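The Gramine package is a simulated robot cell sold by Karnilier for teaching block sorting. Our group reviewed it in May to decide whether the college should renew the license. The default task has the arm move blocks between a board and a tray.
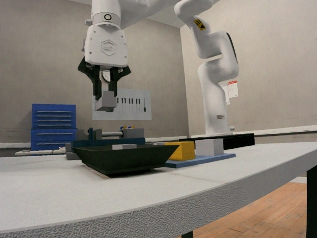 ## Setup and Viewpoints

Installation took seven steps. The package includes a room view and a view from directly above, and students may switch between them while a program runs. The overhead view was the more useful one for checking where blocks rested inside the bin.
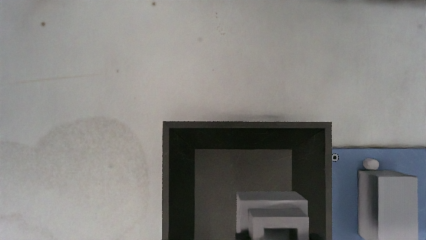 *Freya Oakley*

The section on motion was assigned to me. I ran 100 trials with the supplied program and recorded each stop by hand – the built-in log does not export.
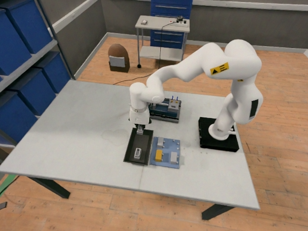
Reach was the main point of my review. The manual treats it briefly, and Poppy Tindall had to measure it separately. With the base on the right of the table, the arm has to extend leftward to work over the tray, and new users should plan their paths accordingly. Of the two viewpoints, I used the overhead one for final positions.
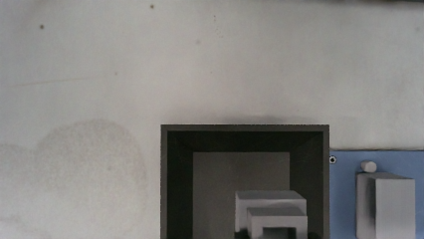

I also compared those positions with the values in the program. The full record holds 2,318 lines and is kept with Joanne Horrocks. We recommend renewal for one year, provided that Karnilier adds an export function.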